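Small parts, white bench

The packing bench at Rurnia occupies a corner of the ground floor. The technician responsible for it has worked there since the Damasceno line moved across, and agreed to discuss the bench on a Tuesday, between deliveries.

Choice of surface

The bench top is white. "Clear plastic on a dark top gives you glare along every edge," the technician said. "On white you lose some of the outline, but a crack shows as a grey line." The previous top, supplied by Kustel, was replaced in June after the finish began to lift near the front.

Cups

Small clear cups arrive in cartons of 800 and are split into two trays of 400. Each is stood upright before it is checked. "You look at the rim first, then the base. If it rocks, it goes back." The reject rate was not disclosed — the technician would only say that it had fallen.

A cup with a tab at the rim is handled by the wall. "People want to pick it up by the tab. The tab is for opening. Pull on it and you bend it, and then the lid sits badly."

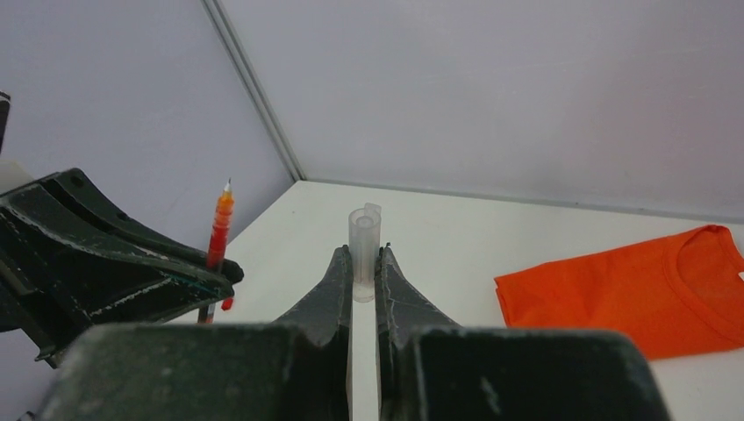 Cleaning

The top is wiped with a damp cloth at the start of each shift and left to dry. Sprays are kept off the bench. "They leave a film, and the film ends up on the base of the cup." Bonel cloths are used at present.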